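Ilcombe Robotics Notes
21st May

Thread on what we've been doing with camera views on the Pelupessy table. It got longer than I planned, so mute me now if you only follow for the garden.

The question is a dull one. If you train an arm on a table of kitchen objects, does it help more to give it a view from overhead, a view from the wrist, or both? Most groups use both and don't test it. We wanted to test it.

The method is called Skodgate. It's a small change to training. For each batch we hide one of the 2 camera views at random, so the policy can't lean on one and ignore the other. The arm, the objects and the demonstrations all stay the same.

We had suspected the leaning for a while. In our older runs you could feed the policy a blank wrist view and it carried on much as before, right up to the grasp. Then it closed the gripper in the wrong place.

The object set is Nulolwood, which is our name for a box of toy food and real kitchenware. Colander, plate, bowl, measuring cup, pans, a spatula, a ketchup bottle, and so on. Nothing special about it. We picked things with different heights and different rims.

The instruction for this layout is one line: "pick up the ketchup from the plate". Views from the table:

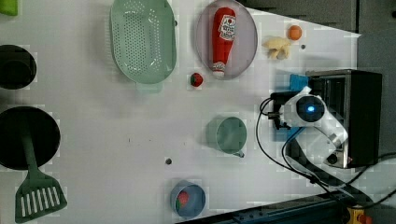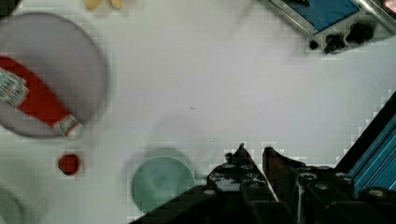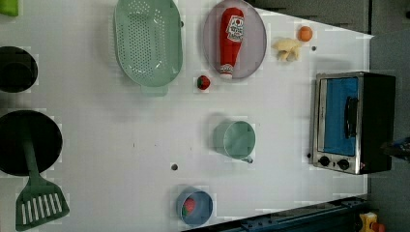
Ketchup on the plate, Nulolwood set. First and third from overhead, second from the wrist.

Look at how much the wrist view loses. It has the bottle and the plate, but part of the plate is out of view and the bottle is blurred. The overhead views have the whole plate, but in the third the print on the label is very small.

The bottle is a useful test object for us. It's long and thin, so the gripper angle matters. A policy that only knows where the bottle is, and has no idea which way it points, will miss or push it along the plate.

Results. Without Skodgate the arm picked up the bottle in 38 per cent of trials. With it, 88 per cent. Same number of demonstrations, same training time. I didn't believe the second figure, so we repeated the whole set with new layouts and it held.

The gain isn't even across objects. The bowl barely changed. You can grab a bowl by the rim from most directions and the overhead view is enough for that. The strawberry got a bit better. The bottle and the spatula got a lot better.

What it doesn't fix: clear objects. Cups you can see through are still bad in both views, and hiding one view in training does nothing for that. We tried turning the lamps down, which helped the wrist view and hurt the overhead one.

It also doesn't help if the calibration is off. We lost 2 days to a wrist camera that had worked loose. Check the screws before you check the code.

One question I keep getting is how often to hide a view. We settled on a third of batches. At half, training got slow and the arm hesitated over the table. At a tenth there was no difference from the old policy.

Write-up and training settings go up in June, along with the trials that failed. If you run something similar with a third camera I'd like to hear what you got. Replies are open.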